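Meeting room AV inspection, Vindov office, second floor
Inspected by: Sanaa Fawzy
Date: 9th September
Room: Samir (large meeting room)

1. Camera mount on wall. OK
Comment: Four screws are tight. The plate was a little turned to the left, I corrected it.

2. Camera power and network cable. OK with remark
Comment: The cable hangs free behind the display. Please fix it with clips before the next visit.

3. Pan, tilt and zoom movement. OK
Comment: I tried all 43 saved positions. Position 12 points to the ceiling, please delete it or save it again.

4. Ceiling microphones. NOT OK
Comment: The one near the door gives a hum when the air conditioning is on. Ehab Samir will ask Silitik for a new cable.

5. Display, 60 Hz setting. OK
Comment: After the update it went back to 30. I have set it again.

6. Ventilation of the equipment cabinet. OK with remark
Comment: Somebody put paper boxes in front of the grille. The boxes are moved, but the same remark was written in February.

7. Cleaning of lens and touch panel. OK
Comment: Switch off the panel first. Spray on the cloth, never on the glass or the lens. 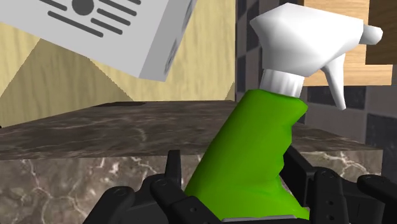
Item 7: green spray bottle with white trigger head

8. Floor box and table sockets. OK
Comment: One lid closes hard. It is not dangerous for now.

9. Remote control and spare batteries. Missing
Comment: The remote was not in the drawer. I used the Vurnon app for the test.

Open points: 2, 4, 9. Ehab to confirm by email when they are closed.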